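Momel Completes Gripper Comparison for Two-Arm Garment Handling

DROLTVILLE — Momel has completed a comparison of two gripper finger designs for robots that handle clothing. The work was carried out in October at the company's Droltville test site, with evaluation support from Curnwood. Across 397 attempts at hanging and removing garments, the Sayegh padded finger completed 357 without operator help.

Loose fabric remains difficult for automated equipment. Folds hide the edges a gripper needs to find, and a finger that holds well can also drag cloth out of place.

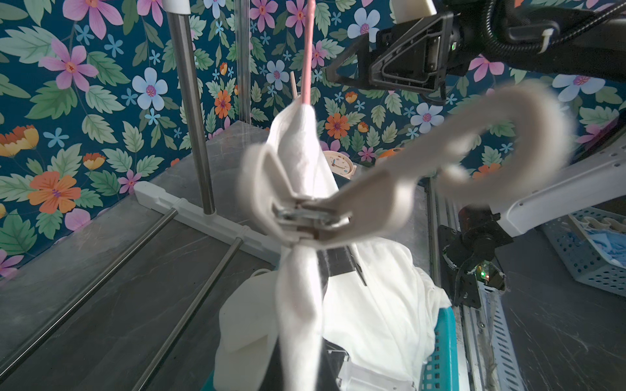 Test Setup

All trials used a pair of arms working over one clothes rail, with a small camera mounted above each gripper. Garments were presented on plastic hangers or in a basket, and controller settings were kept the same for both finger designs. 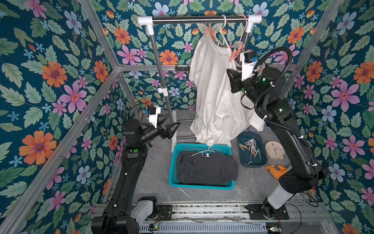 A white T-shirt on the rail at the two-arm test station, with clothespins and a basket below.

Curnwood reviewed the recordings separately and scored each attempt for grip, placement and release. Most of the failed attempts occurred at release, when fabric stayed caught on a finger after opening. Views from the wrist cameras were used to settle disputed scores — 62 attempts were reviewed a second time.

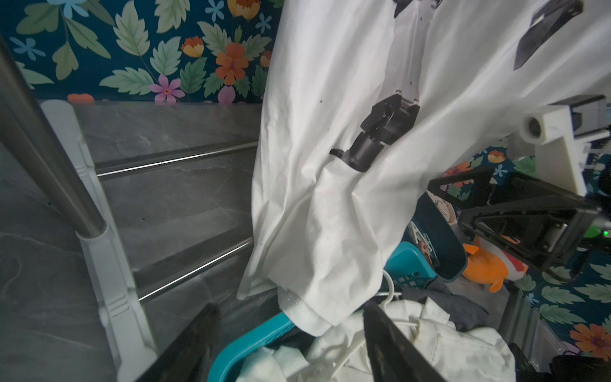

Next Steps

Momel will extend the comparison to six more garment types, including knitwear and lined jackets. A summary of the test method is available to equipment makers on request from the Droltville office.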